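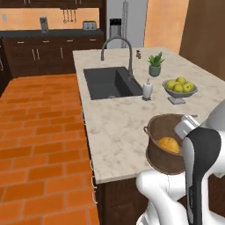
Stock gripper or long fingers for kitchen tasks in sim?

Ok-hee Bae
asked in Simulation and Control

I'm setting up a pick-and-place benchmark in a simulated kitchen and I'd like some advice before I burn more compute on it. The arm is a seven-joint one, and I have two gripper models to choose from. One is the stock parallel gripper that came with the arm file. The other is the Otton long-finger model, which a labmate converted for me in September.

The tasks are ordinary ones: pick up a cup from the back of the counter, move it, open and close cabinet doors, lift things out of a pot. I ran 60 episodes of the cup task with each gripper, using the same controller (Skandden, joint impedance mode, default gains). The stock gripper failed 12 times and the Otton failed 25 times, so on paper it's an easy choice. But most of the Otton failures were the finger touching the rim on the way in and knocking the cup over, and I'm not sure that's the gripper's fault.

I haven't changed the approach pose between the two. It comes in from above and behind the cup.

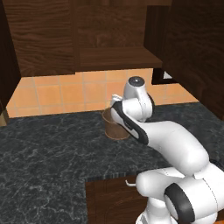
Cup task, gripper close to the rim.

My questions are whether it's fair to compare them with one approach pose, and whether I should be looking at the controller first. I can share the config if that helps. I'm on the current Sorkitora build with the default contact settings.

Joaquín Orellana
Accepted

It isn't a fair comparison yet. You're measuring how well one pose suits two different finger lengths. Check where the tool centre point is defined in the converted file. When people swap fingers they often leave the TCP where it was for the short ones, and then every target is off by the difference in length. That would give you exactly the rim contact you're describing.

What I'd do, in this order:

Load each gripper alone, draw the TCP frame, and make sure it sits between the fingertips when they're closed.

Look at the collision meshes, not the visual ones. Converted fingers sometimes get a single convex hull that is a lot fatter than the finger you see. If the hull fills the space between the pads you'll never get a clean grasp.

Pick an approach pose for each gripper separately, then freeze it and run your 60 again. Use the same seeds for both.

Leave the controller alone until that's done. If you still see the cup tipping after the TCP is right, lower the stiffness for the last part of the approach. I drop mine to a quarter of the default, but my arm is a different one, so treat that as a starting point only.

Also, don't judge on the cup alone. You mentioned doors. Long fingers can be better on a bar handle because the wrist stays further back from the door, and you may find the ranking flips.
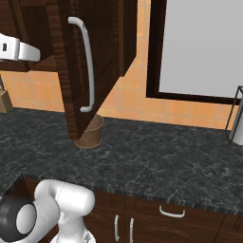
Upper cabinet door open, brown cup on the counter behind its lower corner.

With a door hanging open like that I'd log forearm contacts as well as fingertip ones. A run where the gripper does its job but a link bumps the door shouldn't count as a clean success. Most scoring scripts only look at the final object pose and miss it.

mokgethi_user

just use suction, way easier. we moved to the Mokgethi cup tool and stopped worrying about fingers

Ok-hee Bae

Thanks Joaquín. The TCP was wrong, it was still at the short-finger position. With that fixed and a new approach pose, the Otton is down to 10 failures out of 60, same seeds. I haven't re-tuned the stock one yet so I won't call it a win. The collision hull looked fine.

Suction won't work for me, the door handles are part of the task set and I need one tool for everything.

I'll run the doors with link contacts logged and add the numbers to this page. Does anyone know if Sorkitora can write out contact pairs per step without slowing everything to a crawl?

Joaquín Orellana

Yes, filter by body name before you log. Keep only the arm links against the doors and the counter. The slow part is writing every pair to disk, including the objects just sitting there.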